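Tuesday, December 9, 2025
Bench 2, pipette rack and table surface

Picking up from the September notes. The open item was still the surface: whether to keep the brown top as it is, or go on laying paper over it for every bout of rack work. Kiltia's cleaning sheet allows either. The supplier's sheet for the Prestness finish gives a wipe-down with mild detergent, no solvent, 7 minutes before anything is set down again. I have been following that without timing it closely.

Gloss is the other issue. With the overhead lights on full, the top throws back light in patches, and pale parts are hard to pick out against them. Dropped the lights to 800 lux at bench height and left them there for the day.
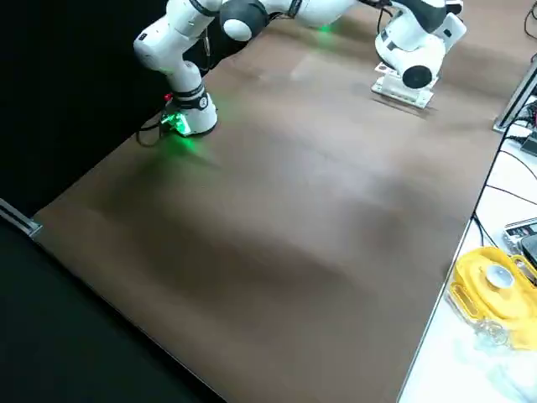 Bench 2, brown top, nothing set out.

Rack next. It is the Ljungberg pattern, one column of round holes, largest at one end and smaller down the length. Part number on our list ends in 424. I want to know which sticks seat in which hole without wobble, so the label on the storage drawer can be rewritten. The old label gives hole sizes only and does not say what belongs in them.

Method as before: rack on the paper, stick beside it, try the smallest hole first and move up. A hole counts as a fit if the stick stands when released and can be drawn out again without lifting the rack. Limit of 30 seconds per try. Anything over goes down as a miss, even when it looks close.
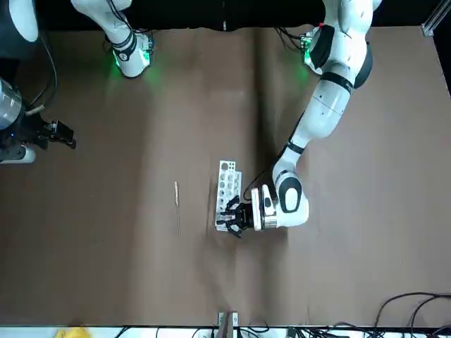

Worstead wrote back on the shared sheet that the smallest holes should be left out of the test altogether, as the molding flash in them varies from one rack to the next and a fit in one says little about the others. Worstead would also like the racks deburred before any more numbers are taken.

Fair point on the flash. I ran a fingernail round the small holes on the spare and could feel a lip on one side. Will deburr the spare only and keep the other as molded for comparison – otherwise the September readings have nothing to sit against. 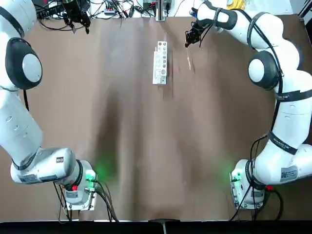
Placement of the rack has never been written down, and it should be. My old sketch has it close to the front edge, where sleeves catch it. A small white rack is easy enough to find on the brown when it stands alone with clear table around it, so the sketch can be redrawn that way, with the drawer label pasted underneath. Tape marks for the corners – low-tack, no residue on the finish.

To do:
Deburr spare rack, small holes only.
Redraw placement sketch.
New drawer label, sticks listed by hole.
Order paper, same width as the last roll.
Check whether the Prestness sheet has been revised.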